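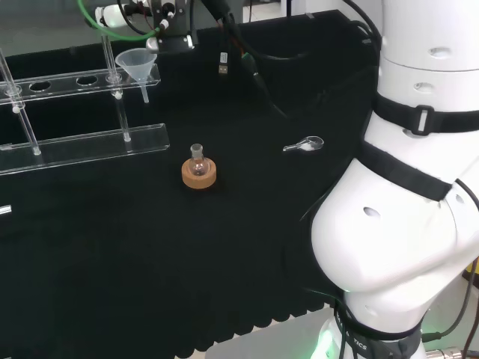

Gerkeck Transparent Labware Handling Set

The Gerkeck set supports research on robotic handling of clear glass and plastic labware, a class of objects that depth sensors often read poorly. It was developed by Léonie Bodin and Stijn Van der Linden for the Zakby manipulation study.

Method
The policy is trained on 1,878 demonstrations recorded by trained operators. Of these, 1,706 include a transfer between a rack and a ring stand. Object positions are changed before each demonstration. No markers or coatings are applied to the glassware.

Result
In the published evaluation, policies trained with wrist and overhead views together completed more transfers than those using either view alone — the difference was greatest for round-bottom flasks.

Supply
Sets are issued to laboratories on loan for up to 10 months. Requests received by September are reviewed in the same year.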